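I've been through a lot of small whiteboards. Kitchen counter, desk, inside of the pantry door, the workbench in the garage — if there was a flat spot, I've leaned a board on it and tried to run my life from it. Most of them ended up in a closet with a gray haze that wouldn't come off. So when I say I'm really happy with the little Modiver board, please know I came to it as a grump.

I've had mine since June. It lives on the big table, gets moved constantly, gets written on by everybody in the house, and gets wiped down every night. I bought it for grocery lists and ended up planning most of the week on it (and then bought a second one for the garage, more on that below).

## Writing on it

The surface is the best part. It's smooth without being glassy, so the marker has a tiny bit of drag and my handwriting comes out almost readable. Thin tips work fine. Fat chisel tips work fine too, but you run out of room fast, this being a small board.

Glare is better than I expected. My table is right by a window, and on the old Retport board I had to tilt my head like a confused dog to read anything before noon. With the Modiver I can read it from the stove.

## Erasing

OK, this is where I get excited. Everything comes off! I left a soup recipe on it for two weeks on purpose, black marker and a bit of red, and a dry cloth took off nearly all of it. The red left a faint pink shadow that went away with a damp paper towel. My Retport would have kept that soup recipe until I died.

Green is the stubborn one. Whatever is in the green marker I own, it needs a second pass every time. I've blamed the marker, mostly because it's from the bottom of a drawer and older than the board.

I did try the Pearce cleaning spray, the one that comes in the 150 ml bottle. It works, it smells like a dentist's office, and I don't think you need it. Water is enough for daily use. I save the spray for once a month or so when the corners start looking dingy.

## Size and handling

Small is the whole point of this thing. You can pick it up by a corner, pass it across the table, prop it against the fruit bowl, or tuck it under your arm and take it to the store if you're that kind of person (I have been that kind of person). It weighs 185 grams on my kitchen scale, so a kid can carry it without dropping it on a toe.

The trade-off is that it slides. On bare wood it skates around while you write, and you end up holding it with your other hand. I fixed that by accident when I put a cloth down. Mine is white with a gray pattern of branches and leaves and little dark red flowers, nothing fancy, and the board stays put on it much better. It's also a lot kinder to the back of the board, which I'd already scuffed a bit. If you hate tablecloths, a rubber shelf liner cut to size does the same job.

One warning about cloth, though: cap your markers. I have a blue dot near one end of an older tablecloth that's never leaving.

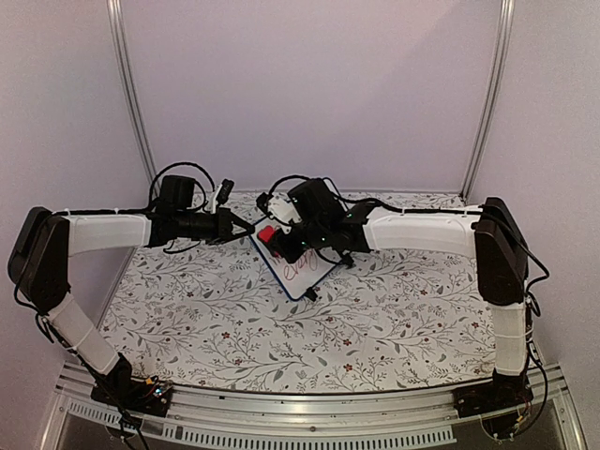 ## Things I'd change

- There's no place to keep a marker. A clip, a loop, a magnet, anything. I stuck a bit of hook-and-loop tape on the back and it's held up great, but I shouldn't have to.
- The hanging hole is tiny. A regular nail head won't go through it. I used a thumbtack in the garage and it falls down whenever the big door shuts.
- The marker in the package is junk. Mine was half dry on day one. Use your own.
- I'd love one with faint lines on one side. My lists drift uphill.

## Compared with the others I've owned

The Retport is cheaper and a bit bigger, and if you only write on it now and then it's probably fine. It ghosted badly within a couple of months for me, and I wasn't rough with it.

The Clinalitz glass one is gorgeous and erases like a dream. It's also heavy, it's cold, and I was scared of it the entire time. I ended up giving it to my sister, who screwed it to her wall and loves it. For a wall I'd say go glass. For a table, where things get shoved around and dinner lands on top of them, I'd take the Modiver every time.

## Who should get one

Anybody who makes lists and loses them. Anybody with roommates. I think it'd be terrific for homework at the table, too — my niece did a whole page of long division on mine and was thrilled that she could wipe out her mistakes with her sleeve. (Her mom was less thrilled about the sleeve.)

I wouldn't buy it for an office meeting or for drawing anything detailed. You'll want more room than this gives you.

Four and a half stars from me. The missing half is for the hanging hole, and I'll give it back if they ever make it big enough for a nail.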